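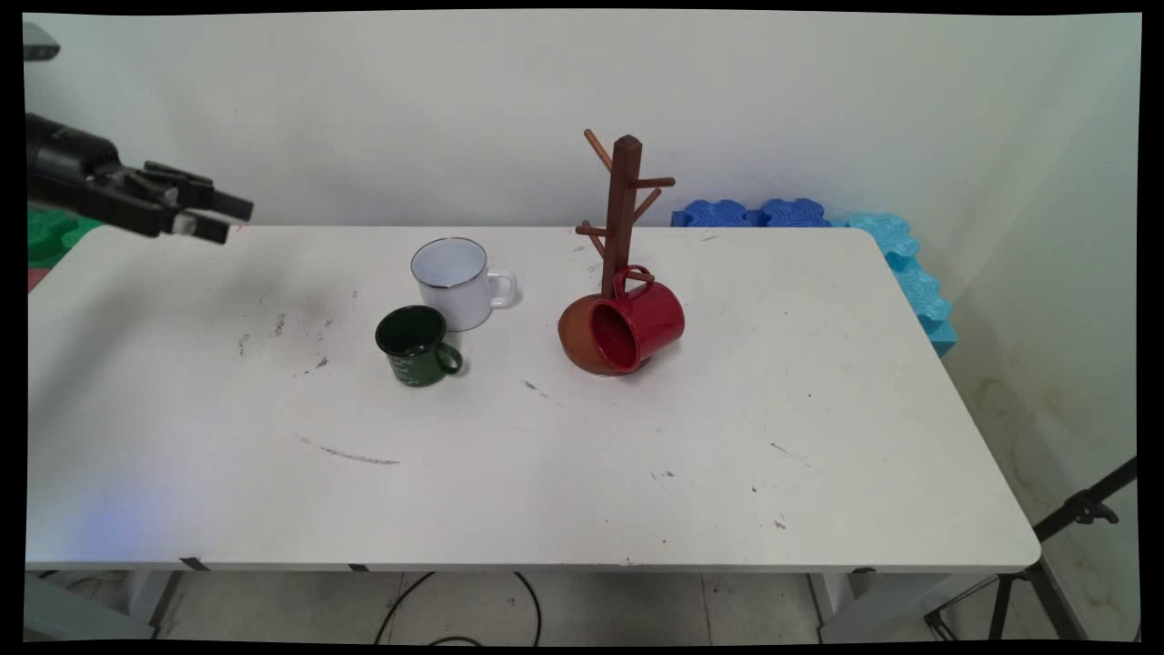

Mug tree setup, fixed camera. Red mug on one of the lower pegs, green and white mugs standing on the table.

Detent Community Help > Teleoperation and demonstrations

Mug hanging by remote control: operators overshoot the peg, and the policy copies it

Lakshmi Poduval
Posted Saturday, November 14, 2020

I am collecting demonstrations for a mug hanging task. One arm, parallel gripper, two camera views (one fixed, one at the wrist). The operator drives the arm with a handheld leader, picks up a mug, puts the handle over a peg on a wooden mug tree, lets go and backs out. Recording is done in Puvetti with default settings.

I have 354 episodes so far. All of them end with the mug on a peg, so I marked all of them as good. After training, the arm reaches the tree reliably and then does one of two things:

1. It pushes the mug past the peg until the body touches the post, then stops and stays there.
2. It gets the handle over the peg, opens the fingers a little, closes them again, and repeats this until the timeout.

I went back through the recordings and the first behavior is in the data. Operators go in too deep, feel their way back by watching the screen, then lower. It takes them several seconds and they don't all correct in the same direction. The second one I can't find anywhere in the data. Operators do pause before they open, but I don't see anyone closing again.

What I have tried: training longer, dropping the fixed view, dropping the wrist view. Without the wrist view it misses the handle completely. Without the fixed view it sometimes goes to the wrong side of the post.

Should I throw out the slow episodes, or record more of the same and let it average out? Also, would moving the arm by hand give better data than the leader for this kind of task? The arm does have a hand-guiding mode. Episodes are recorded at a fixed rate and the longest is 1,446 frames, if that matters.

Cinzia Marino

More data. We were at 300 on a drawer task and it was bad, then it got good. Also check your lighting, mugs are shiny.

Kristóf Pap

More of the same will not fix this. If half of your operators correct left and half correct right, a policy that averages will sit in the middle and push on the post, and you have described exactly that. Adding episodes with the same split keeps the same split.

I would separate the two problems.

Overshoot. Look at what your operators can see during the last few centimeters. In the fixed view the mug body hides the peg for a good part of the approach, so they are guessing depth. The wrist view is the one that shows whether the peg is inside the handle loop, but most people keep their eyes on the larger window. In Puvetti you can swap the two windows. Make the wrist view the large one once the mug is near the tree, and tell everyone to stop before the peg, check, then go in slowly along the line of the peg. Use the same rule for every operator. Write it down and tape it next to the leader.

Pegs on these stands point up and outward, so the last move is a slide along the peg and down. If people lower straight down with the handle only half over, the handle catches on the tip and you get a drop or a swing. Pick one peg for the first batch. Once that works, add the others.

The open/close loop. The commanded finger position and the measured one are different signals. Check which one Puvetti is writing as the action. If it is the measured one, the pause before release looks like "closed, closed, closed, slightly open", and the policy has nothing that tells it to commit.
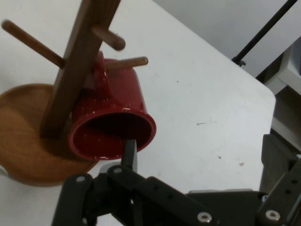

The other thing to check is how episodes end. After the release, the fingers need to be wide open and the gripper has to come away from the mug before anyone hits stop. If your operators stop recording as soon as the mug is hanging, the frames after release are almost missing from the set. With one finger still near or inside the rim, the picture from the wrist looks a lot like the moment before a grasp, and a policy with no memory can reasonably close again. Have them hold open, retreat in one straight move, then wait a second with the arm still.

On the slow episodes: don't delete by length. I would sort them by number of direction changes near the tree and look at the worst ones by eye. A slow, clean approach is fine. A fast one with three corrections is not.

Gladys Rengifo

Agree with most of Kristóf's answer. On the hand-guiding part of the question, which he skipped:

Hand guiding does give smoother approaches on contact tasks. You feel the handle touch the peg, and with a leader that has no force feedback you feel nothing. The drawback is that your hands and forearms end up in both views, and they won't be there when the policy runs. You can work around it by guiding the arm once, saving the joint path, and playing it back with the cameras recording and nobody near the table. This needs the mug put back in the same place before playback. We use a paper template under the base for that and take it out before recording.

I would keep the leader for the pickup, where starting positions vary, and try guided playback for the hanging part only if the rule about stopping before the peg doesn't help. Joining the two gets messy. Sharifi mode in the exporter is supposed to handle it, but I had time stamps jump at the join and went back to full episodes.

Lakshmi Poduval

The action was the measured position. I am exporting again with the commanded one. Windows are swapped as well, and the new recordings use the lower right peg only.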